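4. Setting up the Leitner ring sizer and clasp gauge

Read this section before you unwrap anything. The Leitner kit is sold as something a person with no training can use at the kitchen table in a few minutes. I have my doubts about the few minutes. Using it properly took me most of an evening, and the leaflet that comes with it leaves out the steps that matter most.

4.1 Zeroing the gauge

1. Wipe the jaws with the dry cloth. Do not use silver polish on them, whatever the leaflet says about "any jewelry cleaner."
2. Close the jaws all the way and press the left button until the display shows zero.
3. Open and close them again. If the reading has moved, repeat step 2.
4. If it moves a second time, change the battery before you blame the gauge.

Note: The makers claim the zero holds until the battery runs out. Mine drifted between one bracelet and the next. Check it every time.

4.2 Measuring a finger

1. Wait until your hands are at their normal temperature. Cold fingers give a small reading and you will end up paying for a resize.
2. Slide the plastic sizing band over the knuckle with the numbers facing you.
3. Pull the tail until the band is snug, then let it back by one notch.
4. Turn your hand over and shake it. The band should stay put.
5. Write the number down, then do the whole thing again in the evening. If you get 2 different numbers, order the larger.

Caution: Do not size for a wide band with the narrow strip. Wide rings fit tighter. The kit has only the narrow strip, and the box calls it "universal."
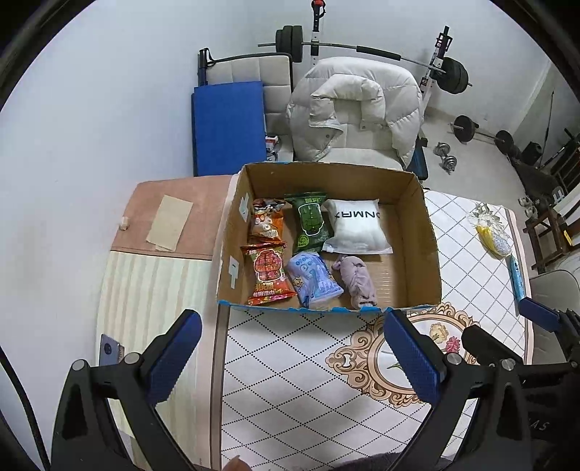 Mechthild Steiner
Bench jeweler and guide editor

4.3 Checking a clasp before you wear it

The clasp test is the part I trust least. A pull gauge tells you how a clasp behaves when you pull it straight along the chain. Necklaces catch on collars, hair and toddlers, and none of those pull straight.

1. Lay the chain flat and hook one end ring over the fixed peg.
2. Hook the gauge through the other end ring. Never hook it through a chain link, or you may stretch the link.
3. Pull slowly until the pointer reaches 800. Stop there.
4. Let go gently and look at the clasp under the loupe. Any gap at the tongue of a lobster clasp means it should go to a repair bench.
5. Open and close the clasp a few times by hand. A weak spring can pass the pull test and still fail this one.

Caution: Do not run this test on strung pearls, hollow chain or anything you could not stand to break. The leaflet shows it being done on pearls. I would ignore that picture.

4.4 Reading the plating table

The card in the lid lists a wear score for each finish. Ranar-finish chain gets 537, and plain gilt gets far less. The card never says what the score counts. Hours? Rubs? Without a unit, use the table only to put one finish ahead of another, and even then don't lean on it too hard.

If you want to know how plating is holding up, look at the inside of the clasp and the back of the pendant where it rubs on skin. Compare those spots with a part that never touches anything. Your eyes will do a better job than the card.

4.5 Putting the kit away

1. Leave the jaws open by a hair.
2. Take the battery out if you won't be using the gauge for a month or more.
3. Keep the sizing band flat. A band stored rolled up takes a curl and reads small.

Page last changed 2021-01-12

Comments

hirier_fan: Got the Hirier kit instead and it has the same card in the lid with the same scores. Makes me wonder who wrote it.

Dot W: I sized my ring finger in November and again last week and came out a full size apart. Should I split the difference?

Mechthild Steiner: Dot, no. Measure once more in a warm room, in the evening, and go with that one.

pliers_and_tea: My Walum gauge won't zero at all, new battery and everything. Is there a reset or is it junk?

Dot W: Evening number was the bigger one, thanks. Ordering that.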